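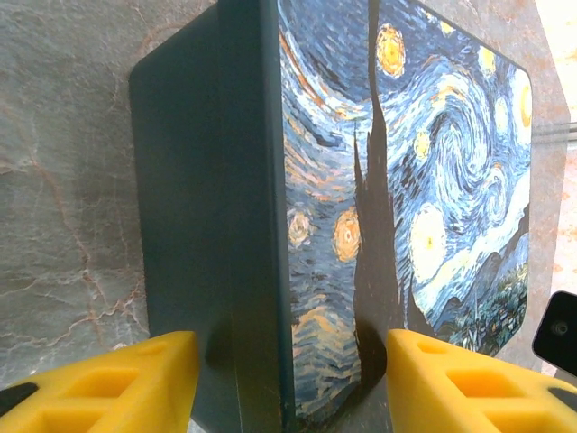 How long does it take to get decent at platform tennis if you already play regular tennis? In my case it took one full winter before I stopped losing points I should have won, and most of that time went into learning to let the ball go past me.

I started at Lepik, the club on the hill, because the outdoor courts I used in summer close in October. A platform tennis court is small and raised, and it has wire screens all the way around. The ball can come off the screen and still be in play, as long as it hit the deck first and only bounced once. You get one serve. Those two things changed almost everything I did.

My first partner was Segundo Betancur. He had played for years and he did not talk much during matches. After our first set, which we lost without winning a game, he told me to stop hitting so hard. I thought he meant on that day. He meant for good. A hard drive that would be a winner on a tennis court comes off the screen slow and high, and the other team gets an easy look at it.

So we worked on the lob. We stood at the baseline and lobbed, and the other two stood at the net and hit overheads, and we lobbed again. Points went on a long time. I have played matches where one point lasted longer than a whole game of tennis. It is dull to read about and tiring to play.

The second thing was the serve. With only one, I took a lot off it. I used to serve for aces and double-fault a couple of times a set. Now I spin it in at the body and walk in behind it. I gave away 5 service points all of last season, according to Segundo, who keeps a notebook of this sort of thing.

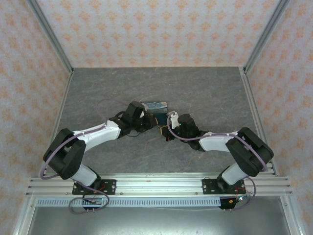

The screens took the longest. The side screen was all right after a month. The corner, where the ball hits the back wire and then the side wire, I still misjudge. What helped was turning my shoulders toward the corner early and following the ball around with small steps. I had been standing square and swiping at it as it came out.

Equipment is simple. I used a borrowed paddle for the first few weeks and then bought a Woteck, which I like because the grip is thick. Shoes matter more. The deck has grit in the paint and it went through my old tennis shoes before New Year. I wear two thin layers on top and a hat until I warm up, and I keep a dry shirt in the bag.

We entered the Stestura doubles in the second half of the season. There were four rounds and we got to the third, where we lost to Ott Org and his brother in a third-set tiebreak. Org is left-handed and lobs to the same corner every time, deep, with nothing on it. We knew it was coming and still could not do much with it. They lost in the final to a pair from Numetti who were younger and quicker to the net.

The summer has been mostly regular tennis again. My forehand felt strange for a couple of weeks and I kept waiting for balls to come back off the fence. My volleys are better than they were, and I am more patient from the back of the court.

Sign-up for the winter ladder at Lepik opens on 21st August. The fee is 115 for the season, and that covers the lights and the heaters under the deck. Segundo and I are putting our names down together again, and he wants to try me on the left side this time.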